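Grellach Parts Maker Moves Night Shift to Four Longer Days

GRELLACH – The metal parts company Corkis will change the working week for its night shift in January, after the workers voted for the new plan on Friday. In the future they will work four nights of nine hours, which makes 36 hours a week, and they will have three nights free. Until now they have worked five shorter nights.

Corkis employs 360 people at its plant on the road to Taren, and 66 of them work at night. The company makes stamped brackets and small holders, mostly for furniture and heating equipment. It has been in Grellach for a long time and is one of the largest employers in the town.

Marisol Sorensen, who speaks for the night workers, said that the discussion started already in spring. Many of the workers live in Taren or in Mosquera and have a long drive home in the morning. "One drive less every week is a big thing for a family," she said. "Some of our people were sleeping only five hours, and then they had to pick up the children from school."

The pay for a full week will stay the same. The company will also give each night worker a single payment of $2,000, because the old bonus for the fifth night will disappear. Not everybody was happy with this point. Sorensen said that a few older workers would have liked to keep the bonus, and that they asked for a second meeting before the vote. 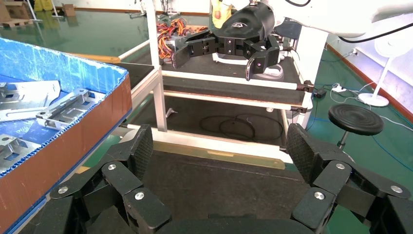 The day shift is not part of the agreement. A similar plan for the day workers may be discussed in summer, but the company did not want to give a date for it. The office will also keep its usual hours.

For the town there is one practical question still open. The last bus from Mosquera arrives in Grellach at 8:40 p.m., and the new night shift will begin at 8:30. The bus company has been asked to run this bus 20 minutes earlier from Monday to Thursday. An answer is expected before the new schedule starts. Until then, workers who come by bus can begin their shift at 9 p.m. and make up the missing time at the end of the night.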